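Oria gets new fingertips, and a table that stays where it is put

The two-armed sorting cell at Brasari is back on full shifts this month after a maintenance stop that was planned for a morning and took most of a week. The cell, which everyone in the building calls Oria after the software that runs it, picks small items out of one plastic bin and places them in another. It had become noticeably worse at this over the winter, and had been blamed for it in several meetings at which it was not present.

The fault, when it was finally tracked down, was in three places. The fingers on one gripper had worn unevenly, the table had crept a little out of line with the arms, and the bins had been swapped for a slightly different set without the cell being told. Any one of these Oria could probably have lived with. Together they produced an arm that reached for a pen with great confidence and closed on the air next to it.

Hernar, which has the service contract, sent two technicians. Their first act was to ask for the maintenance log, and their second was to ask whether there was another one. The log had entries up to April of last year, in a neat hand, and then a coffee ring.

Work began with the fingers. Each gripper on the cell carries a pair, angled in toward each other at the tips, and they are treated as a wearing part in the same way as brake pads. Wieser, which makes them, suggests an inspection every 900 hours of running time. Brasari's cell had gone well past that. According to the technicians the giveaway is on the inner faces, where the surface turns smooth in one spot and stays rough in another, so that anything thin and round tends to roll as it is gripped. Pens, being thin and round, are the classic case. They are also what the cell uses for its daily check.

The check is simple enough. A handful of pens goes into a bin, and the cell has to move them across to the other one, pen by pen, without dropping any or striking the rim. The rim matters more than the pens. A dropped pen costs a few seconds, while a knock on the rim pushes the bin along the table, and from then on every pick is off by the same small amount until somebody notices and pushes it back. On the late shift, this had become a recognized duty. One operator described it as being like sharing a desk.

With the tips inspected, the technicians moved on to the approach heights. These are the positions in which a gripper waits before it goes down into a bin, and they had been taught for the old bins, which were lower. The new ones do not match each other to the millimeter either. Each bin was set out on the table and the arms were brought in slowly, at a speed best suited to people who have brought lunch, and stopped just clear of the edge. Both arms had to be done, since the left one can reach into the right one's bin and has been known to.

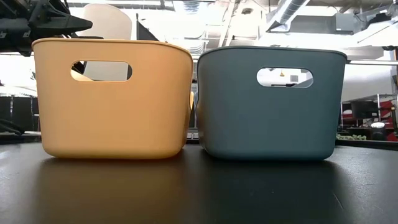
On the cell table during setup. 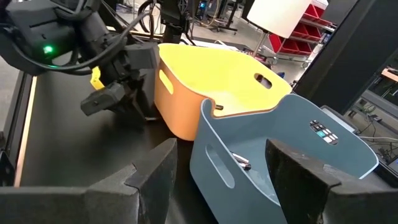

Getting the table straight took longer than anything else. The black top is bolted to a frame, and the frame stands on leveling feet, one of which had worked itself up by a couple of turns. The technicians put this down to vibration. The operators put it down to the floor scrubber. Either way the foot was wound back down and locked with a second nut, and a line of paint was drawn across the thread so that next time there will be evidence.

After that came the calibration proper. Each arm touches off against a set of fixed points, the software compares where the arm thinks it is with where it ought to be, and the difference is either corrected or reported. Oria reported it 238 times before anyone found the setting that tells it to stop. The messages were identical, and all of them were sent to the plant manager's phone, which had been entered as the service contact some years ago by a person who has since left. The contact has been changed to a shared mailbox. The plant manager is said to be pleased.

The camera on the wrist was cleaned and its mounting screws checked. One of the screws was finger-tight. Wieser's manual has a page on this, with a torque figure and a warning triangle, and the technicians have now laminated that page and hung it inside the cabinet door, where it joins a fire notice and a calendar from a pump supplier.

They also spent some time on the cables. A cable on a robot arm needs enough slack to follow the wrist through its full turn and little enough that it does not swing out and hook itself on things. The usual method is to run the arm to its furthest positions by hand, look at where the loop goes, tie it, and run it again. Brasari's people had been using a different method, in which the cable is tied wherever there is a tie already. Two of those ties were cut off and the arm can now turn its wrist the whole way, something it had apparently been avoiding for months by taking the long way around.

Test runs started in the afternoon with the speed held down. On the first full run the cell moved 83 pens before dropping one, which landed on the table and rolled off it. The technicians were satisfied with that and the operators, who had been promised perfection by the original sales presentation, were polite. A second run at normal speed did better. The bins stayed put throughout.

Some smaller items are still open. Brasari would like marks on the tabletop to show where each bin belongs, and Hernar would like them to be a proper fixture with corners, because marks are something people look at only when the bin is already in the wrong place. A quote has been requested. The spare set of fingers has been ordered from Wieser along with two more, so that the next change can be made from a shelf instead of from a catalog. And the list of approved bins, which turned out to exist on one laptop, has been copied to a second laptop. Putting it on the server is planned.

The daily check has been rewritten as well. It used to say "run pens," and opinions differed on what that involved. The new version runs to half a page and starts before the arms are switched on: wipe the tips, look at the inner faces with a lamp, try each bin by hand to see that it sits flat, then power up and run the pens at reduced speed before going to normal. It takes under ten minutes if the pens can be found. They tend to leave the cell in shirt pockets, and the day shift has asked for a box of a color no one would want to write with.

Hernar comes back for a follow-up visit in the summer, when the wear on the fingers will be measured and the foot with the painted line looked at. Until then the operators are keeping the log themselves. It is a new book, kept on a hook beside the cabinet, and by the end of the first week it had entries for every shift but one, plus a note from the late shift asking who moved the lamp.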